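Print this page | E-mail this page

Search tips Enter keyword Go

Workshop and Garage: Open Bins for Small Mixed Items

Open rectangular bins are the cheapest storage per shelf foot in most workshops, and also the most often misused. The notes below cover choosing, loading and cleaning them. They apply to a bench bin for odds and ends as well as to a sorting bin by the back door.

Size and placement

Choose a bin whose floor can be seen in full from a normal standing position. A wall taller than your forearm is long will hide the near third of the contents. For bench use, an inside length of 600 mm is a practical limit; longer bins get pushed off the edge of the tabletop.

Two bins set one behind the other work better than a single deep one. Use the front bin for items still to be sorted and the rear bin for items that already have a destination. Leave a finger's width between the rims so either bin can be lifted out alone.

Loading

Keep to a single layer. Once objects overlap, the lower ones are forgotten and the softer ones get scratched. Items that need particular care:

Sunglasses and safety glasses. Lay them with the lenses facing up, never down on the bin floor. Grit on a hard floor will mark a coated lens in one slide. Place them near a wall, away from anything heavy.

Clear jars and cups. Stand them upright. A clear container on its side rolls, and against a gray floor it is easy to miss when reaching in. Check the rim for chips before handling.

Molded plastic parts with open compartments. Small screws collect in the pockets. Turn the part over and tap it out before putting it away.

Lift items straight up. Dragging them to the wall and scooping is faster but accounts for most of the long scuffs on bin sides.

Cleaning

1. Empty the bin completely and vacuum the corners with a crevice tool.

2. Wipe the floor and walls with warm water and a few drops of dish soap. Use a soft cloth — abrasive pads leave fine scratches that hold dust.

3. For dark rub marks on the walls, apply a baking soda paste, wait five minutes, and wipe with light pressure. Test a low corner first.

4. Rinse, dry with a towel, and leave the bin tilted for an hour.

Scuffs that remain after step three are generally wear in the surface and can be left. A branching line on a plastic wall should be checked with a fingernail. If the nail catches, treat it as a crack and move the bin to light duty.

Protecting the tabletop

Light wood shows every drag mark. Stick felt or thin cork under the four corners, and replace the pads when they compress. Kumaresan Suvarna of Plokach wrote in to recommend shelf liner cut 45 mm wide and laid in two strips under the long sides. It grips better than felt but must be lifted and dried if water gets beneath it.

Vasanthi Achari asks whether bins should be labeled. Label the rear bin only; the contents of the front one change too often.
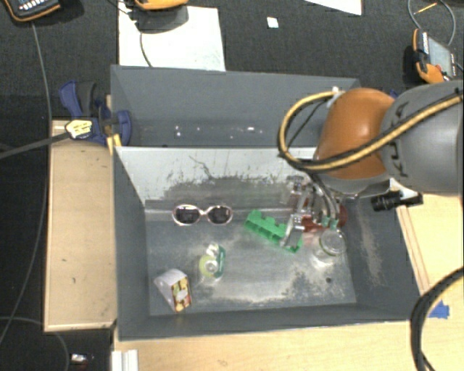 Sunglasses, a green plastic part and a clear container in a well-used gray bin, with a second bin behind.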